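Sorting Mixed Household Items on a Shared Table: Project Report

Course project, second term. Submitted 29th March.

1. Background

Small objects collect on any table that serves more than one purpose. The table used in this project is a mahjong table with a green top, a raised rim and a round unit in the center. Between games it holds snacks, tissues, packets and other small goods. Before a game can start, all of it has to be moved.

The project asked how a single open box should be loaded so that the table can be cleared in one pass and the items can still be found afterward. It did not look at long-term storage. Closed boxes, drawers and bags were left out because the contents cannot be checked without opening them.

2. Materials

The container is a shallow open box with yellow edges. It was chosen over a deeper one after a short trial in November, in which items at the bottom of the deep box were missed during retrieval.

The items were divided by how they hold their shape:

Soft: packets of wipes or tissues, crumpled paper, thin plastic.
Semi-rigid: filled snack packets, bundled items, sealed packages.
Small rigid: loose pieces that roll or slide when the box is moved.

Two loading methods were compared. Method A, called Siria in our notes, places the largest soft packet first and fills in beside it. Method B, called Tukau, places semi-rigid items along the sides and leaves the soft items for last. The names have no meaning beyond telling the log sheets apart.

3. Procedure

Each session began with the items spread on the green surface. The box was set beside the center unit, never on top of it, so that the unit stayed clear. Items were then moved into the box one at a time. An item counted as placed when it was fully inside the edges and stayed there after release. An item hanging over the edge was recorded as a partial placement and was corrected at the end of the session.

We ran 33 sessions over 3 weeks. The box position was marked before each session and checked afterward. Box drift was a problem early on, as the underside slides easily on the cloth when an item is pushed against the inner wall.

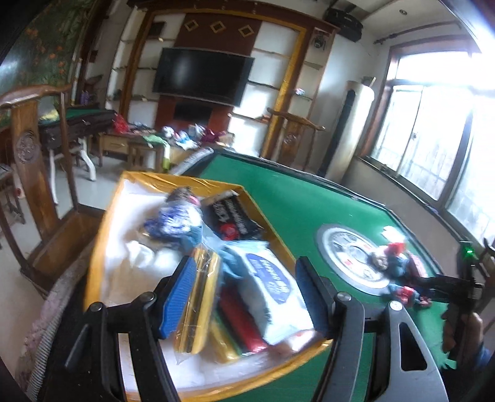

The box and the table center at another moment: 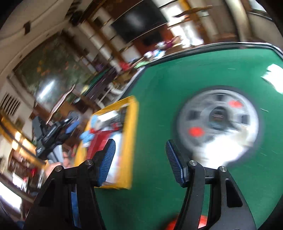 Why was a shallow box used if some items end up over the edge?
Retrieval was given more weight than capacity. In a shallow box most items can be reached without lifting another one, and a partial placement takes only a moment to correct.

4. Results

Method B gave fewer partial placements. With the semi-rigid items against the sides, the middle stayed open and soft items could be pressed down into it. With Method A the large soft packet shifted as other items came in, and by the end it often sat at an angle and took up more floor area than planned.

Method A was faster at the start of a session. The largest item needs no aiming and clears a good part of the table at once. The advantage was lost later, when the remaining items had to be fitted around it.

Clear packets were the hardest items to judge. Their outline is difficult to see against a light floor, and reflections from the ceiling light hide the edge of the wrapper. Long, narrow packets were best laid parallel to the longer side of the box. Laid across it, they tended to ride up on whatever was next to them.

Thin crumpled plastic caused most of the partial placements under both methods. It springs back after release — sometimes enough to lift a light item lying on top.

5. Limits

The set of items was small and came from one household. The same table was used throughout, and its cloth surface has more friction than bare wood or glass. We did not record the weight of the loaded box. Lighting was not controlled, and glare on the table top was stronger in the evening sessions.

The log template was adapted from the Zumeo sheet used in an earlier class project. Its column for item order did not allow for corrections, so 2 sessions had to be copied out again by hand.

6. Further work

A divider across the middle of the box would separate soft from rigid items and might reduce shifting. The Bermúdez workshop has offered scrap card for this. A second box for small rigid pieces should also be tested, although it would take up more of the table.

The log sheets are kept with the printed copy of this report.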